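Questions and answers for operators and partner homes
Home tidying data, Arkora group

This page collects the questions we receive most often from new operators and from the families who lend us their rooms. It was written by Thomas Gentile and checked by Rosario Lo Presti. If your question is missing, please send it to Rosario and we will add it.

What is the purpose of the recordings?

We teach a model to pick up things from the floor of a living room and to put them where they belong. The model learns from examples. In each example a trained operator guides the two arms through the task, and we save what the cameras see together with the positions of the joints and the grippers. Later the model tries to produce the same kind of movement by itself, in rooms it has not seen before.

What do you call an episode?

An episode is one complete attempt at one instruction, for example "pick up the tube from the carpet". It begins when the arms are in the rest position and it ends when they are back there. If you stop in the middle to answer the phone, this is not an episode anymore. Please discard it and begin again.

How many episodes do you need from one room?

Our target is 100 good episodes for each room. The discarded ones do not count. In a normal morning a pair of operators can finish this if the objects were prepared the evening before. When the room has two very different zones, for example a sofa corner and a dining corner, we treat them as two rooms.

Why do you record in real homes and not only in the laboratory?

We began in the laboratory, with a gray floor and a white table. The first model, which we called Biketti, worked well there and badly in other places. It had learned that everything which is not gray is an object. On a carpet with flowers it tried to pick up the flowers.
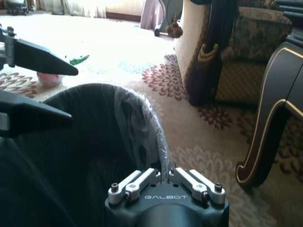 After this experience we decided that at least half of the data must come from floors with a pattern. We also want furniture with low legs, strong sun from a window, and things that lie partly behind other things. An operator who finds the room difficult should not change it to make it easier. Leave the curtains how the family keeps them, and move furniture only if an arm could hit it.

Which objects do you use?

Ordinary ones, from a list that we call the Huvell list. It has hard objects, soft objects, and objects in a wrapping. Please take them from the box in the order of the list. If you always choose your favorites, the model will know those very well and the others not at all.

Can we use things that belong to the family?

Yes, if the family agrees in writing and nothing personal can be read on them. Letters, medicine with a name on the label and photographs of people must stay out of the room.

Why do you insist so much on plastic bags?

Clear plastic is difficult for the cameras and also for the grippers. It reflects the window, it changes shape each time it is touched, and the depth estimate often goes through it to what is inside. For this reason wrapped objects have 15 episodes reserved in each room. They should be done with both arms when the bag is large. Bring the grippers together slowly, hold the bag clear of the floor, and wait for 2 seconds before you continue. The pause helps us later when we cut the episode into steps.

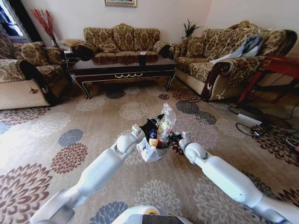 Must every episode be successful?

No. We keep failed episodes when the failure is natural, for example when an object slides away and the operator takes it again. Mark it as "recovered" if the second try works, and as "failed" if you give up. Do not mark a failed episode as good because the movement was beautiful. This has happened, and it took us a long time to find.

We discard an episode when a camera was covered, when a person walked through the view, or when the recording has a hole in it.

Which camera is the most important?

The head camera gives the general situation, and the wrist cameras give the last part of the approach. We need all of them.

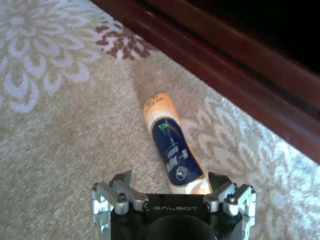 For long thin objects, the wrist camera shows the operator if the approach direction is correct. We ask you to come along the object or across it, and to say which one in the note field. With the tube on the carpet, the gripper comes from the white end, with one fingertip on each side and the orange cap pointing away. This we write as "along, from the end". It is a useful example also for another reason, the dark wood molding close by, where an approach from the side would leave less space for the hand. In a case like this, choose the direction that keeps the linkages far from the furniture.

How do I write the instruction text?

Write one short sentence, as you would say it to a person in the same room. Use the common name of the object. "Pick up the bag next to the table" is good. "Execute grasp on item four" is not good. We ask that two operators write the text independently for the same episode, so the model hears more than one way to say it.

Who looks at the recordings?

Only the labeling team at Bianchini and the two of us. Faces and voices are removed before labeling, but it is better that there are none. A family can ask to delete its room at any time, and the 100 episodes of that room will then be taken out of the next training.

What should I do at the end of the session?

Put the arms in the rest position, switch off, and check that the upload has started before you close the laptop. Return the objects to the box and put the family's things back in their places. Broken or sticky objects go in a separate bag with a note for Rosario, who replaces them on Monday.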